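# 腕部相机该在什么时候重新标定

我的看法先放在前面：一个夹爪单元如果按日历做标定，多半标在了错误的时间。标定应当跟着事件走，也就是跟着碰撞、换指、拆线、搬台子这些动作走。下面用我们自己的一个分拣单元来讲，单元在 Bivham 的二楼，做的是衣物从台面到浅盘的拾放，台面是棕色木板，盘是白色的，件子是黑色和红色的布料，都是软的。

负责这个单元的是 Valentin Ilie。我接手写它的维护规程时，旧规程只有一页，第一条是“每两周标定一次”。为什么是两周，翻遍记录也没有依据，大约是从别的刚性件单元抄来的。刚性件单元里，相机离工件远，夹爪与工件的接触方向固定，漂移慢而且单调，两周或者一个月都说得过去。软件子的情形完全不同。

## 漂移从哪里来

腕部相机的外参，说到底是相机光心相对法兰的一个刚体变换。它变了，只能是中间某个零件动了。我们这个单元里，中间有三样东西：相机支架、支架与法兰之间的转接板、转接板上的两颗定位销。热漂移当然存在，但从开机到稳定，末端的变化远小于布料本身能容忍的误差，可以不谈。

值得谈的是冲击。夹指下探时要轻压台面，让指腹贴住布料再合拢，这一压每个循环都有。压的深度由 Z 向补偿决定，补偿给大了，反力就沿着夹爪本体传到转接板。单次看不出什么，螺钉也不会当场松。累积到几百次，支架的俯仰角就会偏一点。角度小，在台面中央几乎没有影响，到了盘沿那一侧，误差被放大，夹指开始蹭盘边。

我们有过一段连续记录：从一次标定算起，到盘沿第一次报接触力超限，中间是 751 个循环。按当时的节拍，这还不到两天。也就是说，旧规程里的两周，后面那十几天全在带病运行。反过来，另有一段时间单元只做演示，机器每天动不了几下，两周一到照样停下来标定，标完的参数与原来的差别落在重复性之内。一个周期同时犯了太密和太疏两种错，问题就出在用天数作单位。

## 指垫是标定的一部分

很多人把指垫归入耗材，把标定归入精度，两张表分开管，两个人分开做。我不同意这种分法。

指垫的表面带弧形的肋，靠肋的变形咬住布料。肋磨低以后，摩擦下降，操作者的第一反应是加大合拢力，第二反应是把下探深度再加一点，让布料多堆起来一些。两个办法都能让抓取率回来，代价都落在转接板上。于是出现一条常见的链：指垫磨损，下探加深，支架偏转，图像里的抓取点偏移，抓取率再次下降，操作者再加深度。到这一步再去标定相机，数值是对的，但下探深度已经不是原来的深度，链条从头再走一遍。

所以规程里换指垫这一项，我写成了一组不可拆开的动作：

1. 断气断电，挂牌。
2. 拆下两侧指垫，清理指面残留的胶和纤维。
3. 装新垫，左右成对更换，不允许只换一侧。
4. 检查转接板四颗螺钉的力矩标记线，线不对齐的，重新上紧并补线。
5. 下探深度恢复到出厂补偿值，清掉所有手动加的量。
6. 做一次手眼标定。
7. 空盘走一遍盘沿四角，确认间隙。

第五条争议最大。操作者手动加的量，往往是好几个班次试出来的，一清掉，心里没底。但那些量是对着旧垫试出来的，留着只会让新垫更快磨完。我们约定的办法是把清掉的数值抄在班次本上，备查，不回填。抄了大半年，回头去用的次数是零。
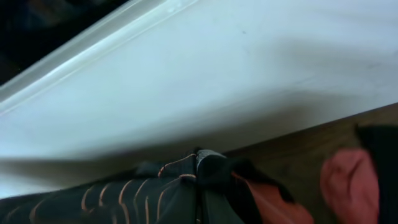

还有一个经常被忽略的来源是盘子本身。白色光面的浅盘，对相机来说是很差的参照物：大面积没有纹理，光从上方来，盘沿上容易出高光，夹爪自己的影子又会落到盘面上。如果定位算法拿盘沿作边缘特征，高光的位置会随腕部姿态移动，算法以为盘子动了，实际上盘子没动。我们曾经花了一整个上午查外参，把支架拆了又装，结果数值毫无变化，最后发现是换了一盏顶灯。

这件事之后，规程里加了一条：怀疑外参之前，先用标定板验证。板子放在台面上固定的挡块之间，取 11 个姿态，看重投影误差。误差正常而抓取偏了，问题在识别或者在光照，禁止动支架。误差超限，才允许拿扳手。验证一次不过几分钟，拆装支架则必然要重新标定，而且每拆一次，定位销孔就多磨损一次。

姿态的数目可以讨论。Virgil Ursu 主张更多，他的理由是姿态少了，对俯仰角不敏感，而俯仰角正是我们最关心的量。理由成立，结论我不赞成。敏感度主要取决于姿态的分布，把其中几个放到大倾角、近距离，就比在台面中央再添十个正对着的有用得多。姿态多了，验证变慢，班组就会开始跳过它。一条被跳过的规程，精度再高也没有意义。

## 布料带来的特殊问题

软件子单元的相机画面，和刚性件单元不一样。抓取的瞬间，布料会堆到夹指周围，黑色的料子与黑色的夹指在图像里几乎分不开，边界只能靠褶皱上的一点反光。再加上腕部在动，近处的东西容易糊。有人据此认为近距离的图像没有用，应当在高位拍完就闭眼下探。

这个主张对一半。用于识别的图，应当在高位静止时取，这没有疑问。但近距离的图对维护有用，它是唯一能同时看到指垫、布料和盘面的图。我们的做法是每 400 个循环自动存一组近距离图，不给算法看，给维护的人看。看什么呢？看指尖在图像里的位置。夹指与相机都固连在法兰一侧，张开量相同的时候，指尖应当落在同一处。如果同样的张开量下，指尖位置挪了，那么不是支架动了，就是夹指动了，两者都要停机。

这个办法的好处是不需要标定板，不占节拍，也不依赖台面和盘子的状态。缺点是张开量必须一致，抓着厚料子的图和空爪的图不能相互比较。所以存图时要同时记下夹爪的开度读数，没有读数的图一律作废。存图程序是从 Trovau 那边的单元移植过来的，原来的版本不记开度，头一个月的图全部不能用。

模糊的图怎么办，也有过争论。我的意见是不删。夹指固连在法兰上，腕部平移时，远处的台面和布料会糊，指体的轮廓一般还能辨认。如果连指体的轮廓也糊，就该去查相机支架有没有在振，这本身是一个信号。当然，曝光时间要先锁定，自动曝光会把这个信号弄乱。料子一深，自动曝光就拉长，图就糊，跟支架毫无关系。

## 线缆

相机线沿腕部外侧走，过两个扎点，进线夹，再下到第三轴。线缆对外参的影响常被低估。线太紧，腕部转到极限时，线会拉支架；线太松，线圈会扫到布料，偶尔把料子从指间带出来。前一种更隐蔽，因为偏转只在特定姿态出现，标定时如果没有覆盖那个姿态，误差永远看不见。

检查方法很土：手动把腕部转到两个极限，用手指拨一下扎点之间的线，应当有余量，拨得动。两个极限都要拨。拨完再看插头，插头根部不允许成为第一个受力点。扎带的剪口朝外，尾端剪平，否则会勾纤维，积多了以后，线和布就缠在一起。

线夹的供货换过一次，从 Sachdeva 的换成 Grillcombe 的，孔距相同，夹口深一点。换完以后有两处扎点要下移，图纸到现在还没有改，现场以贴在第三轴上的标签为准。我反对这种状态，已经提过两次。标签会掉，掉了以后新来的人照图装，线就紧了。

## 触发条件怎么写

按事件标定，说起来容易，落实起来有一个难处：什么算事件。写得太宽，什么都要停机；写得太窄，等于没写。现行版本是这样列的：

- 接触力超限报警，无论是否自动复位；
- 更换指垫、夹指、相机、支架、线夹中的任何一项；
- 台子或盘架移动过；
- 指尖图像位置超出允许范围；
- 抓取率低于 85%，并且光照检查和指垫检查都没有发现问题。

第一条后面那半句是后加的。原来只写“超限停机后标定”，可是控制器有自动复位，轻的碰撞报一下就过去了，班次本上不留痕迹。Valentin Ilie 把报警日志导出来看，自动复位的次数比停机的次数多 11 倍。这些被复位掉的碰撞，正是支架偏转的主要来源。现在不管复位与否，报警都会把单元置为“待验证”，当班结束前必须做一次标定板验证，验证不过再标定。

最后一条刻意放在末尾，而且加了前提。抓取率是结果量，影响它的因素太多，料子换一批，含水不同，叠法不同，都会让它掉下来。用抓取率直接触发标定，是我见过最浪费时间的做法。标定完了，抓取率碰巧回升，大家就认定标定有效，下次再掉，又去标。时间久了，没有人去查料子。

## 反对意见

最有力的反对意见来自排产。按日历标定，停机时间可以提前排进计划；按事件标定，停机是随机的，计划没法做。这个意见我接受一部分。我们的折中是把标定板验证排进每班交接，时间固定，代价很小；真正的标定按事件走，次数比以前少，但不能预约。六月试行下来，总停机时间比旧规程短，短得不算多，排产那边的抱怨没有完全消失。

另一种反对意见认为，既然指尖图像能看出偏移，就应当在线补偿，根本不必停机。技术上可以做。我反对的理由在维护一侧：在线补偿会把机械松动藏起来。螺钉松了半圈，补偿跟着走半圈，画面一切正常，直到支架脱落。如果一定要做，补偿量必须有上限，并且每次变化都要写进日志，由人签字。没有这两条，我宁可让它停下来。

还有人说布料单元不需要这么高的精度，料子是软的，偏几毫米照样抓得起来。抓得起来是事实，放得准不准、蹭不蹭盘沿是另一回事。软料子把误差吸收掉了，所以误差在抓取环节不报警，要到放置环节、到盘沿上才露出来，那时夹指碰到的是硬的塑性边，料子帮不上忙。

规程的下一版还要改两处：一处是线夹的图纸，一处是标定板挡块的材料，现在的挡块用久了会缺角，板子放不正。挡块的样品已经在做，先装一台，跑过一轮指垫更换再决定其余的换不换。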